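Laundry robot trials halted after grip fault

4/25/25

Calgate has suspended home trials of its Zaden laundry robot after the hand refused to let go of a pillowcase for 40 minutes. The pillowcase is said to be resting comfortably.
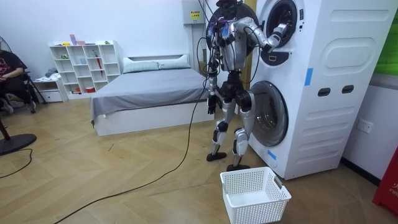
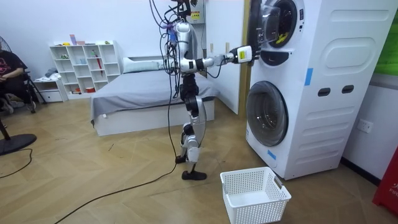 Zaden at the upper drum of a stacked laundry unit.

Engineer Niloufar Taheri blamed a force sensor that kept reporting an empty hand, to which the software replied by squeezing harder. The stop button worked on press 3. Taheri called that "2 presses more than we advertise." Trials resume once the sensor is replaced and the button has been spoken to.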